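Letter block

A letter block is a small cube bearing a letter of the alphabet, used as a toy, a teaching aid and, after dark, a hazard to bare feet. Most sets pair a bright body color with a plain contrasting letter. A common set holds around 60 blocks, which sounds generous until two children want the same vowel. 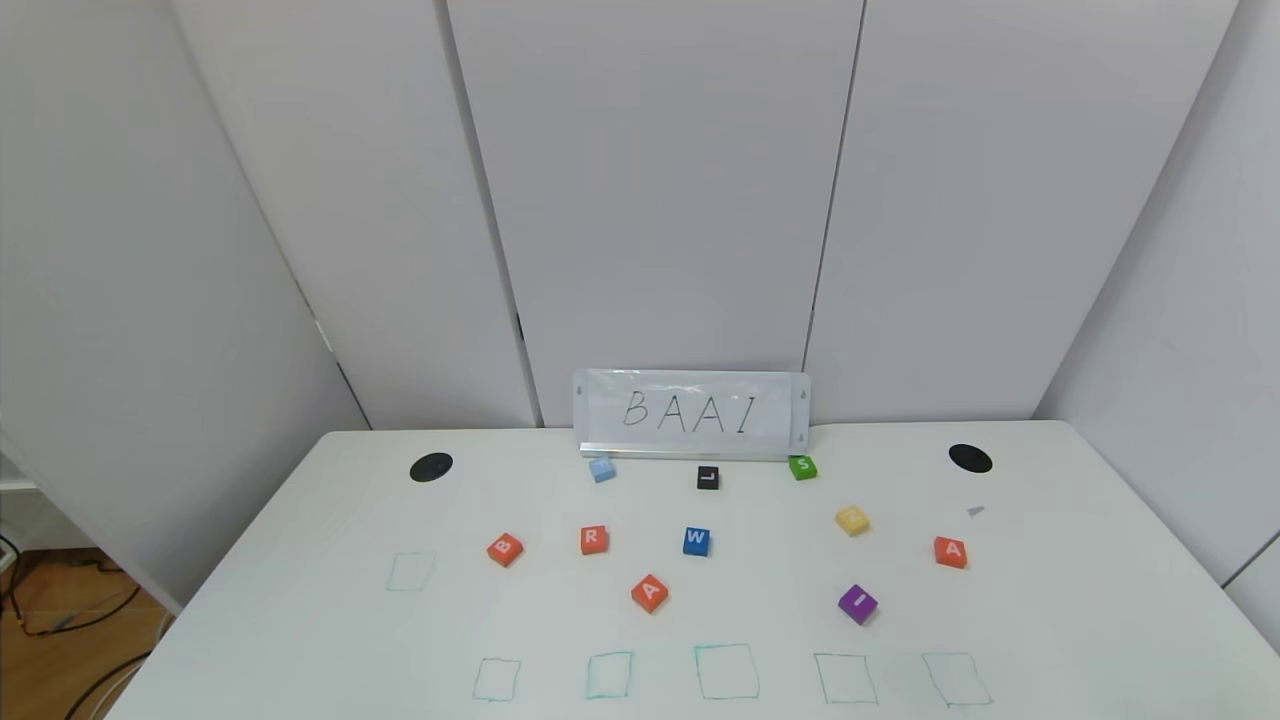 Colored letter blocks on a white table, with a handwritten sign behind them.

Color

Makers rarely agree on whether color should mean anything. Lutby, an early mail-order firm, gave its vowels one color and its consonants another, a system its founder, Garnet Charbonneau, defended at length in the catalog. Customers ignored it and sorted the blocks by how they tasted. Later sets mostly gave each letter whatever paint was open. 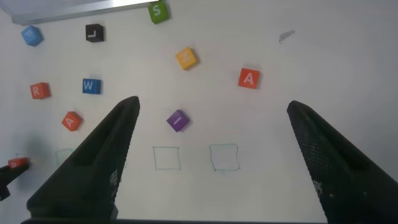

Why is one letter sometimes mistaken for another?
An N turned a quarter of the way around looks very much like a Z, and the same trouble affects M and W. Some makers add a line under the letter to show which way is up.

Square games

In the simplest word game, players draw a row of squares on paper or a wipeable table and fill them with blocks, one letter to a square. Three squares suit beginners. The rules published by Magsi allow 20 squares, a length chosen by someone who had evidently never played. Hand-drawn squares tend to wobble, and purists who use a ruler are seldom invited back.

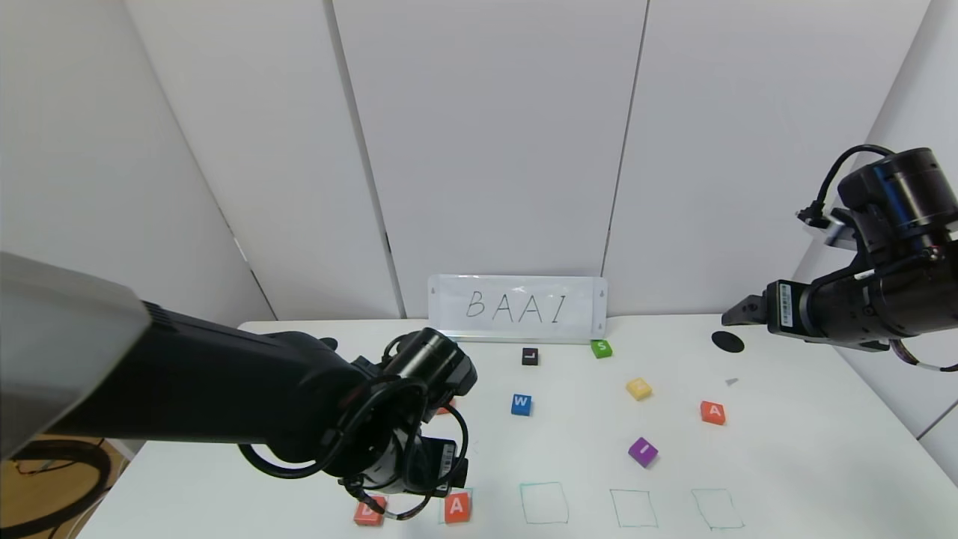
Collecting

Old sets are collected in a modest way. The best-known private collection, kept by Zarmeena Mirani, runs to 4000 blocks and is said to be short of the letter E. Complete sets bring higher prices – the Q is nearly always present, having never been needed for anything.

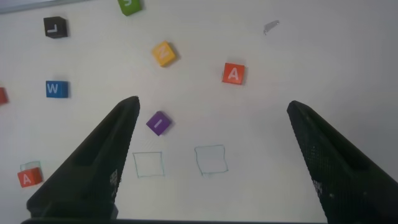
Worn letters lower the value, especially on pale blocks, where white lettering was hard to read in the first place. Repainting is frowned upon and widely practiced.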